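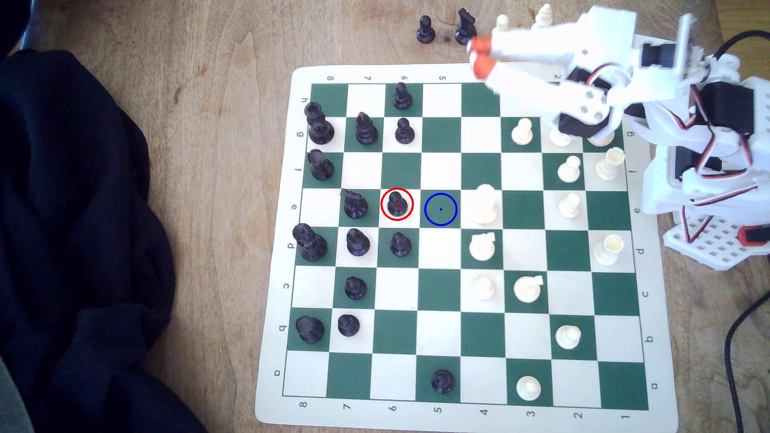
Figure 6. Tabletop arm at the chess mat. Red circle: piece to be picked. Blue circle: target square.

6. Pick-and-Place Check on the Chess Mat

Complete this section before assigning any household task from Section 7. The check uses small upright objects at close spacing. An arm that fails it will also fail at clearing cups or sorting flatware.

6.1 Setting up

1. Unroll the mat on a flat table within reach of the arm. Press down any curled corners.
2. Turn the mat so that the numbered margins run away from and toward the arm, with 1 nearest the base and 8 farthest.
3. Place the pieces. Any mid-game position may be used.
4. Open Pallia and select Mat > Find Corners. Wait for all four corners to lock.
5. Confirm that the red circle falls on the piece to be moved and the blue circle on an empty square. In Figure 6 the move is a black pawn, one square along the e-file, from e6 to e5.
6. Press Run. Keep hands off the table until the arm has parked.

CAUTION: The gripper passes over standing pieces. Set Lift Height above the tallest king before the first run.

NOTE: Captured pieces may stand on the table beyond the mat. Pallia ignores objects outside the printed border.

6.2 Reading the result

Rullside bench log, October 27, 2022: 900 moves attempted, 880 completed without touching a neighboring piece. The same arm was then given a dish rack and stopped for help on most loads. Treat a good mat score as permission to start Section 7 under supervision. Unattended chores are not supported in this release. Folding laundry is not supported at all.

If a piece tips, lower Approach Speed to 30 and repeat from step 4. If error 601 appears, the target square is occupied.

Comments (3)

Padmavathi Thomas: Step 2 should come before step 1 if your table is narrow. I had to unroll it twice.

Sơn Lâm: Passed the mat check, still can't get a mug onto a shelf. Is Section 7 being updated?

Annag Moffat: 601 also comes up if the mat has shifted. Run Find Corners again.

We use cookies to remember your manual version and language. Accept | Settings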